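The case for the junk table

I have a table problem, and I've decided I don't want it fixed.

It started with my friend Tegwen Bevan, who came to stay in December and put her coffee down next to a heap of toy wheels, two dead pens and a remote control. She looked at it for a while and then asked me, very kindly, where all of it lived. I said it lived there. She thought I was kidding!

Tegwen is a drawer person. She has those little dividers, and she has a label maker, and if you ask her for a spare battery she will walk straight to it in the dark. I love her and I've borrowed a lot of batteries from her. But I came away from that visit more convinced than ever that every home needs one flat surface where small things are allowed to just be, out in the open, in no order at all.

Think about what a drawer does to a small object. You put the wheel from a toy car in there in spring, fully meaning to find the car. Then somebody adds takeout menus, a tape measure and the key to a bike lock you gave away, and the wheel sinks. You will next see it when you move. On a table, the wheel nags at you every morning, and one day the car rolls out from under the couch and you know exactly where to go.

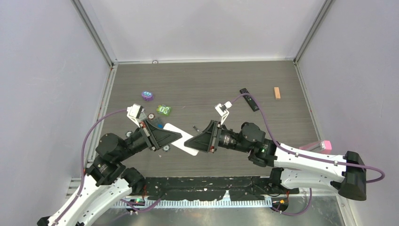

The remote is the best argument I've got. Ours had an official home for a while, a felt pocket that hung off the arm of the couch (I paid real money for it), and in those months we lost the remote more than we ever had before. Everyone believed it was in the pocket, so they stopped looking anywhere else. Now it gets dropped on the table with the blocks and the toys, and you can spot it from the hallway. I gave the pocket to my neighbor Nest Craddock, who keeps her reading glasses in it and has lost those too.

I do have rules, sort of. Nothing edible. Nothing wet. Nothing bigger than my hand, or it turns into a place for coats and mail and then you've lost it completely – mail is the worst, mail brings friends. Once the pile reaches the edge, something has to go, and whoever knocks it onto the floor gets to pick what.

Kids understand this kind of table right away. My nephew once spent a whole rainy afternoon at mine, lining up wheels and blocks and a bottle cap as a parking lot, with a toy of some kind in charge. At home he has a playroom with 12 matching bins, and he's never done anything like that there, because getting a parking lot going would mean opening four of them. When things are already mixed together, half the game is set up before you sit down.

I'll give the tidy people their due. I lived in a hostel one winter in my twenties, and the big table in the common room had every lost thing in the building on it. I once dug through it for a contact lens case and came up with somebody's retainer. There's a limit! A shared pile with 30 owners is a different animal, and I'd have handed Tegwen the keys and the label maker that same night.

And yes, dusting it is a pain. What I do is sweep everything into a baking tray, wipe the table, and tip it all back out. It takes a few minutes and I nearly always find something I'd been missing, or at least something I can't identify, and those go back on the table too. I've had one little gray plastic clip since before I moved here. I've asked everyone who comes through the door what it belongs to. Tegwen said to throw it out, and my brother-in-law thinks it's from a blind.

We don't own any blinds. I'm keeping it anyway, next to the wheels, until whatever it fell off turns up.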